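Bronurik Crossover: Ordering and Ownership FAQ

Last updated January 26, 2020

Which drivetrains are offered?
The Bronurik is sold with front-wheel drive or all-wheel drive. Both use the same 2.0-liter turbocharged engine, rated at 181 horsepower, and the same automatic transmission. The all-wheel-drive system sends power to the rear axle only when the front wheels slip or when Snow mode is selected.

Can I add all-wheel drive later?
No. The rear subframe, fuel tank and floor stamping are different on the two versions.

What fuel does it need?
Regular unleaded, 87 octane. Premium does no harm and does not raise the power rating.

How much can it tow?
With the factory tow package, 2,000 pounds. Without the package, towing is not approved and hitch-related damage is excluded from the warranty. The package adds a transmission cooler and a seven-pin connector. Dealer-installed hitches do not include the cooler and do not change the rating.

Does the trim level affect the warranty?
Coverage is the same on the Baek and Lolisard trims. Wheels with a machined finish (Lolisard only) are covered against peeling for two years. Curb damage is not covered.
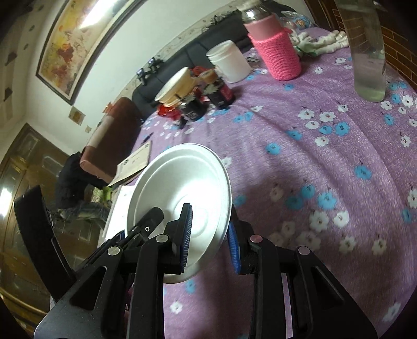 Is a break-in period required?
Keep engine speed below 4,000 rpm and avoid long periods at one speed until the trip computer shows 200 miles. Do not tow during this period. The factory oil stays in until the first scheduled service.

Why does the fuel range drop in cold weather?
Range is calculated from recent consumption. Short trips, winter-blend fuel and the rear defroster all lower it. The figure resets after a full tank, provided at least 10 gallons are added in one stop.

Can I order parts directly from Skimari?
Skimari supplies parts through dealers only. Floor mats, cargo trays and roof crossbars can be ordered online and picked up at the dealer you select. Have the last eight characters of the VIN ready.

My car was built before September. Can it get the newer touchscreen software?
Yes, at a dealer. Early units lack the memory needed for an over-the-air update. Paired phones and saved radio stations are erased during the install and must be entered again.

Who maintains this page?
Ordering questions: Nabila Slaoui, Product Information. Service and warranty questions: Ismail Saber, Technical Support. Use the contact form and include your VIN and current mileage.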